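Lovwood Robotics Club: how to set up and record the laundry task

Written for the June group, last edited 24 May 2020. Quick version, the long one is in the club folder.

You need: the two-arm cell, the laundry box from the cupboard, a club laptop with Drilard installed, and 2 people. One drives, one resets and keeps notes. Don't try it alone, you will forget the notes.

Step 1. Power and checks

Arms parked before you switch on. Then power, then laptop, then open Drilard. Wait for both arms to show up in the list. If only one does, close the program and start again, don't start pulling cables.

Move each joint slowly through its range. Watch the purple cable at the elbow, it needs enough slack to loop freely. If it goes tight, stop and redo the ties.

Step 2. Lay out the workspace

Mat flat. Big basket in the middle, perforated one to the left, pink shelf in the back right corner. Clothes go in the middle basket, and don't fold them neatly, a heap is what we want. Mesh bags along the back. Other bits (headphones, book, printed pouch) can go more or less where you like as long as both grippers can still get to the middle.

Before you record anything do a dry run. Drive the right gripper down to a mesh bag, keep the left one up near the basket rim, and see if the elbows have room.

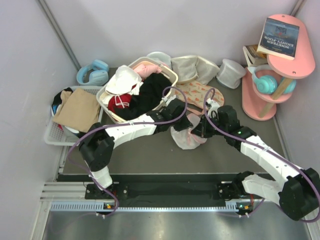
Right gripper down on the white mesh bag, left one by the basket.

If an elbow is pushing on the side wall, back off and come in from a different angle. Forcing it trips the motor and then its a full restart.

Step 3. Record

Set the episode limit to 300 seconds. Name the run with your team first, then the task, then the number. Team Trendo last term called everything "test" and we lost a whole evening sorting it out.

Press record, count to three, then move. Slow is fine. Jerky is not. Try to:

- come down onto the bag from above, gripper open
- close on fabric, keep off the zip until you've got the hang of it
- lift a little, check it's held, then carry on
- keep the arm you're not using still

Flat bags are the hard ones. The mesh lies right down on the mat and the tips slide over the top of it. Two ways round this. Either pinch at the edge where there's a bit of a fold, or use the other arm to push the fabric up into a ridge and grab that.
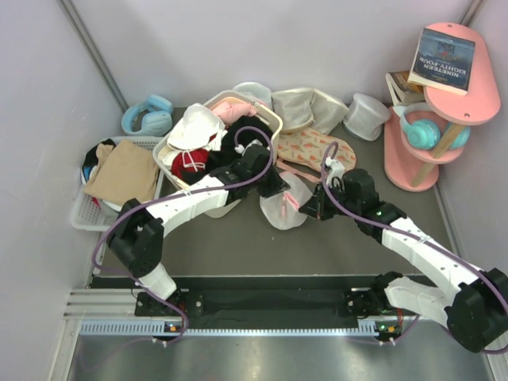 Once you can do it reliably with either arm, swap drivers. Everyone should get a turn on both sides, the left feels completely diffrent at first.

Dropped it? Keep recording if you can recover. If it's gone out of reach, stop, mark the run as failed and reset. Don't delete failed runs, we use them.

Step 4. Reset between runs

Arms parked first. Always. Hands stay out till the driver says "parked" out loud. Then shuffle the clothes, turn the bags round, move a thing or two. If every run starts the same the Namboodiri script flags them as duplicates.

Step 5. Save and pack up

Target is 23 good runs per team. Check free space before you start, a full set took 700 MB on the old laptop. Copy to the club drive, open one run to make sure it plays, then power off. Laundry back in the box, mesh bags on top. Sign the sheet.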